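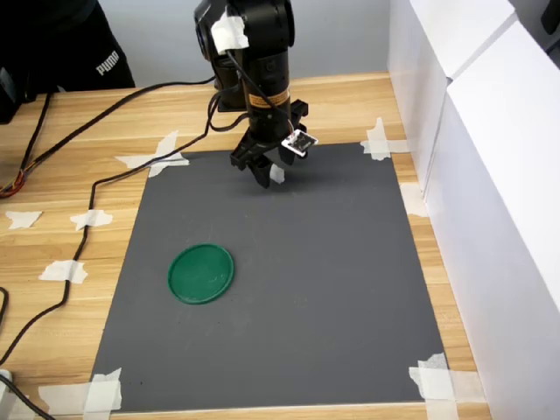
The Pastow gripper fault was a failure of a two-finger robot gripper, first reported in November 2022 by Imogen Furnival, a test engineer at Clokik. During long runs of pick-and-place work, the fingers stayed open after the command to close, while the controller recorded a successful grip. The arm then continued its path with no object. In a test of 4000 cycles the fault appeared 30 times. 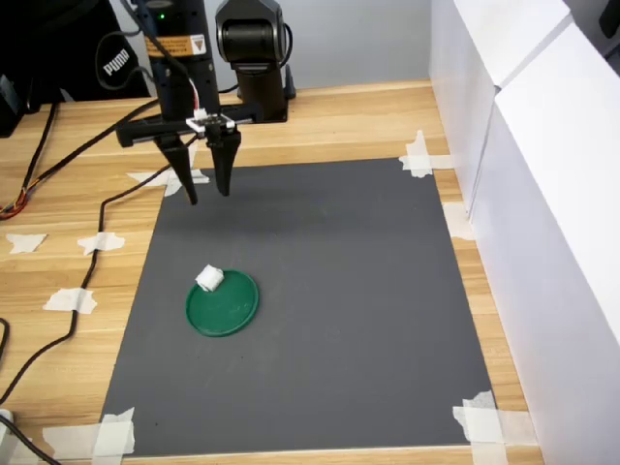
Small and soft objects made the fault difficult to notice, as their weight was below the limit of the force sensor. Lacey Bellamy later found the cause in a worn connector, which lost contact for almost 300 milliseconds. A corrected part was supplied in January.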